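Konfetti

Eine Kurzgeschichte

1. Staub

Die Idee mit dem Konfetti kam von der Kursleiterin, und sie war stolz darauf. Staub, sagte sie, sehe man auf Fotos nicht, und die Jury in Stevik bekomme vorab nur Fotos. Also Konfetti. Der Jüngste im Kurs wandte ein, dass kein Mensch Konfetti von seinem Regal wedele, außer vielleicht am Aschermittwoch. Er durfte daraufhin den Locher bedienen.

Unser Beitrag hieß Brotel. Der Name war in der ersten Stunde entstanden, als wir noch ein Gerät planten, das in einem Hotel Brötchen austeilt, und er hatte die Brötchen überlebt, das Hotel und auch den zweiten Plan, von dem ich hier nichts erzählen will, weil Suppe darin vorkam. Geblieben war Staubwischen. Auf dem Anmeldebogen stand »Haushaltsnahe Assistenz«, das klang nach Krankenkasse und brachte in der Vorrunde 4 Punkte für gesellschaftliche Relevanz.

Ich war im Kurs für das Protokoll zuständig. Ich kann nicht löten, und beim Programmieren vergesse ich die Klammern, aber ich habe eine leserliche Schrift, und eine leserliche Schrift ist in der Robotik ein Alleinstellungsmerkmal. Mein Heft hatte drei Spalten: Versuch, Ergebnis, Ursache. In der dritten stand meistens ein Fragezeichen. Bei Versuch 61 stand dort »Hunger«, das bezog sich auf uns.

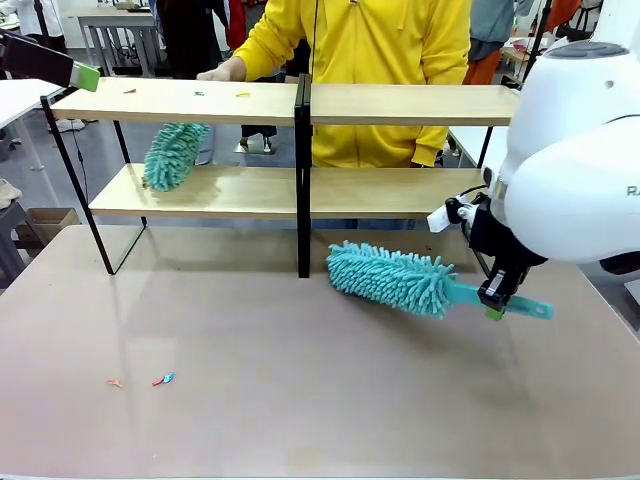
2. Die Lehre vom Wedel

Man unterschätzt einen Staubwedel, solange man ihn selbst in der Hand hat. Man greift ihn, man wischt, man denkt dabei an das Abendessen. Einem Arm muss man alles sagen. Wo der Griff anfängt, wo der Puschel aufhört, und dass ein Puschel sich eindrücken lässt, ein Regalbrett dagegen nicht. Die Sache mit dem Regalbrett haben wir ihm im März gesagt, und zwar zu spät. Danach stand das Regal eine Woche lang schief, und wir nannten es Corko, weil es eine Persönlichkeit bekommen hatte.

Im Kurs gab es zwei Schulen. Die einen wollten von links nach rechts wischen, in einem Zug, wie man eine Zeile schreibt. Die anderen wollten tupfen. Die Tupfer waren in der Minderheit, redeten aber länger. Sie hielten das Wischen für eine Umverteilung des Schmutzes und sagten das auch, in jeder Sitzung, mit Handbewegungen. Die Wischer nannten die Tupfer Konditoren. Es war der schönste Streit, den ich je protokolliert habe, und er füllte elf Seiten.

Entschieden hat am Ende der Wedel. Beim Tupfen nahm er das Konfetti auf, das war der Triumph der Konditoren, und beim nächsten Tupfer setzte er es an anderer Stelle wieder ab, das war ihr Ende. Ein gelbes Stückchen reiste an einem Nachmittag über beide Bretter und zurück. Ich habe seine Route eingezeichnet. Die Kursleiterin fragte, ob das ins Protokoll gehöre, und ich sagte, wenn das nicht, was dann.

Wir wischten also. Für die Bewertung galt die Nikolaidis-Wertung, so benannt nach der Firma, die den Wettbewerb bezahlte und dafür ihren Namen auf die Lanyards drucken durfte. 700 Punkte waren zu holen, davon 300 für das Wischen selbst und 100 für den »Gesamteindruck im Umgang mit dem Reinigungsgut«. Keiner von uns wusste, ob mit dem Reinigungsgut das Regal gemeint war oder das, was herunterfiel. Wir schrieben eine Mail. Die Antwort lautete, die Formulierung habe sich bewährt.

Das Problem der letzten Wochen war der Griff. Der Arm packte fest zu, da konnte man nichts sagen, er packte zu wie eine Tante beim Abschied. Bloß drehte sich der Stiel beim ersten Kontakt mit dem Brett ein kleines Stück, und beim zweiten noch eins, und spätestens am Ende des Bretts wischte der Wedel mit einer Seite, die niemand vorgesehen hatte. Die Wischer gaben dem Stiel die Schuld, weil er so glatt war. Die Konditoren sagten nichts, aber auf eine Art, die man hören konnte.

Jemand schlug Klebeband vor. In jedem Kurs schlägt jemand Klebeband vor, und es ist jedes Mal derselbe Moment, in dem die Ernsthaften zu Boden schauen. Wir probierten es nach Feierabend, als die Kursleiterin telefonierte. Es hielt hervorragend. Es hielt so hervorragend, dass der Arm den Wedel nicht mehr ablegen konnte und ihn mit in die Ruhestellung nahm, wo er die Nacht über blieb. Unter »Ursache« schrieb ich diesmal kein Fragezeichen.

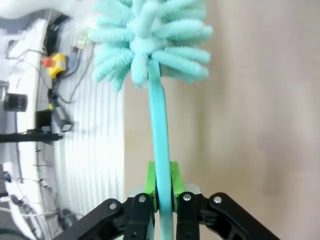

Die Lösung war dann so langweilig, dass ich sie beinahe nicht aufgeschrieben hätte: weiter oben greifen. Zwei Fingerbreit, mehr nicht. Der Hebel wurde kürzer, der Stiel blieb, wo er war, und aus zwei Schulen wurde eine Arbeitsgruppe, die einander nichts mehr zu sagen hatte. Ein paar von uns wirkten regelrecht verwaist. Der Wortführer der Konditoren ging zweimal um das Regal herum, suchte eine Stelle, an der Tupfen noch geboten wäre, und setzte sich wieder.

Im September 2025 fuhren wir nach Stevik, mit dem Arm im Kombi und dem Regal auf dem Schoß von drei Leuten. Die Halle roch nach Bohnerwachs. Neben uns hatte eine Gruppe etwas aufgebaut, das Socken paarte — lautlos, fehlerfrei, mit einer Eleganz, die ich persönlich nahm. Der Jüngste streute das Konfetti. Er hatte monatelang gelocht und ließ sich Zeit dabei, Stück für Stück, wie jemand, der ein Grab schmückt.

Der Arm fuhr an, senkte den Wedel und wischte von links nach rechts, in einem Zug. Der Stiel hielt. Das Konfetti segelte vom Brett, über den Tischrand und auf die Schuhe des Jurymitglieds, das für den Gesamteindruck zuständig war. Es sah lange an sich herunter. Dann machte es sich eine Notiz, und ich hätte viel darum gegeben zu wissen, ob in seinem Bogen auch eine Spalte für die Ursache war.

Auf der Rückfahrt sprachen wir über das nächste Jahr. Einer sagte: Suppe.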